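Why Robots Have Rules

A robot can be stronger than a grown-up and it never gets bored. It also does not know what a person is unless somebody has taught it to notice one. That is why people who build robots and people who work beside them follow rules.

Some of these rules are written down in long documents called standards. A standard is a set of instructions that many people have agreed on. There are standards for bicycle helmets, for electrical plugs and for playground slides. There are standards for robots too. They are written by engineers, safety experts and people who use the machines at work.

Who has to follow the rules?

The robot does not read the rules. The people do. The designers follow them when they decide how fast an arm may move. The factory follows them when it puts the parts together. The workers follow them every time they switch the robot on. Visitors have rules as well, even if the only one they need is "stay where you are told."

Keeping a space

The oldest rule in robotics is to keep people and moving machines apart. In a car factory, the big arms work inside a fence. If someone opens the gate, the arms stop.

Other robots are made to work near people, and a fence would get in the way of the job. These robots follow different rules. They have to move slowly when someone is close. They must not push hard. Their joints should not leave gaps where a finger could be pinched. Before the robot is allowed to share a space with anyone, a person has to sit down and think through everything that might go wrong. This is called a risk assessment. You do something like it when you look both ways before crossing a street.
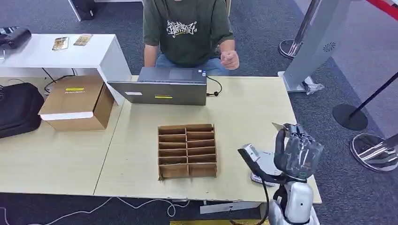
A risk assessment starts with simple questions. What can the robot reach? What is it holding, and what happens if it lets go? Who is nearby, and do they know it may move? Dropping a playing card does not hurt anybody. Dropping a pan of soup might. So a robot that handles soup needs stricter rules than a robot that handles cards, even if the two robots are the same model.

The stop button

Many robots have an emergency stop. It is usually a large red button on a yellow background, so that it is easy to find in a hurry. Pressing it makes the robot stop moving in a safe way. The button stays down until someone resets it, and resetting it should not make the robot start again by itself. A person has to check that all is well and then give a separate command to start.

At the Farkura workshop in Lekstead, new workers learn the stop button before they learn anything else. They practice reaching it 26 times, from different places in the room, and some of them do it with their eyes shut. It looks a little silly, but after that their hands know where to go.

Tidy cables, tidy floor

Not every rule is about the robot itself. A cable across a walkway can trip a person, and a person who trips may grab the nearest thing, even if the nearest thing is moving. Good practice is to keep walkways clear, run cables where feet do not go, and put bags and coats somewhere else.

Writing things down

Robot workers keep a logbook. Each time something odd happens, they write it in. The team in Toltedholm has a robot called Sandu that sorts small parts into trays. Its logbook has 1,687 entries. Most are dull: a part was dropped, a sensor needed cleaning, a screw was tightened. But when the team read back through the pages one March, they saw that Sandu dropped more parts early in the morning, when the room was cold. They changed the rule. Now Sandu does a short warm-up before work begins.

That is how many rules come about. Somebody notices a problem, writes it down, and other people agree on a better way.

Rules you can use

If you ever visit a place with robots, these will help:

Stay behind any rope, fence or line on the floor.

Ask before you touch anything, even if the robot looks switched off. A robot that is standing still may only be waiting.

Tie back long hair and tuck in loose scarves.

Keep your hands away from the joints.

Tell a grown-up if you see something that looks wrong — a strange noise, a loose wire, a light that is blinking when it was steady before.

Words to know

Standard: a set of instructions that many people have agreed to follow.

Risk assessment: thinking through what could go wrong before you start.

Emergency stop: a control that makes a machine stop safely.

Logbook: a record of what happened and when.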